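Helmy hand gripper, home build: safety check before use on fabric

Build location: spare bedroom and the Tirley shared workshop
Checked by: Selorm Sarpong
Second look: Ilham Nasr
Date: March 2025
Checklist version: 11

Mark each line OK, FIX or N/A. Anything marked FIX gets a comment. Do the bench part at Tirley with the battery out, then the fabric part wherever the tool will be used.

PART A. BENCH, POWER OFF

A1. Pivot screws on both arms tight, no thread showing past the nut.
OK. Left pivot took another eighth of a turn. Paint mark redone.

A2. Smaller linkage screws tight and all the same length.
FIX, done. One was longer than the rest and rubbed on the inside of the arm. Swapped for the right one from the Skiltus bag.

A3. Gear housings closed, no cracks at the upper points.
OK. Ilham wants these looked at with a flashlight every time. The first printed pair split near the triangle cutouts last August.

A4. Finger pads seated, no lifting at the corners.
OK on both. Old glue cleaned off before the new pads went on. Do not use the workshop's spray adhesive here, it stays tacky and picks up lint.

A5. Arms open and close by hand without a catch.
OK. Slight drag near fully closed. It was there last time and has not gotten worse.

A6. Edges of the printed parts sanded.
FIX, open. The rib ends on the gray body are still sharp enough to snag a sleeve. Selorm to sand with 400 grit, then wipe down.

PART B. POWER

B1. Battery pack not swollen, label readable.
OK.

B2. Fuse fitted, correct value.
OK. Spare taped inside the lid of the case.

B3. Wires clear of the linkage through the full travel.
FIX, done. The signal wire sat too close to the right gear. Added a second tie and left some slack at the grip end.

B4. Stop button cuts power to the motor, tested three times.
OK, OK, OK.

B5. Motor housing temperature after the cycle run.
OK. The counter stood at 1085 cycles at the end and the housing read 38 C. Limit on our sheet is higher than that, but we stop and look if it ever passes the last reading by a wide margin.

PART C. FABRIC WORK

We do the fold and pick tests on a bed because a hard bench lets the fingers push down on something that won't give, and that is how we bent the first linkage. A mattress gives. It also hides things, so the surface needs checking before the arms go near it.

C1. Sheet checked for pins, hangers, phone chargers and jewelry.
OK. Run a flat hand over it. Look under the pillows too.

C2. Test garment has no drawstrings, loose buttons or long threads.
OK. Knits are fine for the fold test if the edge is thick. Loose edges go on the side away from the gears.

C3. Garment laid flat with clear sheet next to it for the open finger.
OK.
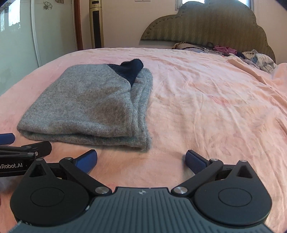 C4. Arms opened fully before coming down to the fabric.
OK. Approach low and slow. If a pad catches the sheet along with the garment, stop, open, and lift straight up. Pulling sideways loads the pivots.

C5. Other clothing kept out of reach of the fingers.
OK. Push it up to the head of the bed or take it out of the room. Heaped clothes slide down when someone leans on the mattress.

C6. Cords kept clear of the work area.
FIX, for every session. Trace any cord on the bed to both ends and move it before starting. A cord in the gears is worse than a sleeve in the gears.

C7. Fan off during light fabric tests.
OK. Thin cotton lifts at the corner and we get false misses.

C8. Operator's hair tied back, cuffs rolled, no rings.
OK. Ilham wore the Giltider gloves for the first runs and took them off, they made the trigger hard to feel. Bare hands are allowed as long as the free hand stays behind the housings.

C9. Grip force on the low setting for knits.
OK. Setting 16 on our dial. Above that it leaves a dent in the yarn that takes a while to come out.

PART D. PUTTING AWAY

D1. Battery out and in its own box.
OK.

D2. Pads wiped with a damp cloth and left open to dry.
OK.

D3. Fuzz picked out of the gears with tweezers.
OK. Wool is the worst for this.

OPEN ITEMS

A6, rib ends, Selorm.
C6, cord check to be added to the card that lives in the case, Ilham.

Tool may be used on the low setting with A6 open, long sleeves not allowed until it is closed.

Signed: S. Sarpong, I. Nasr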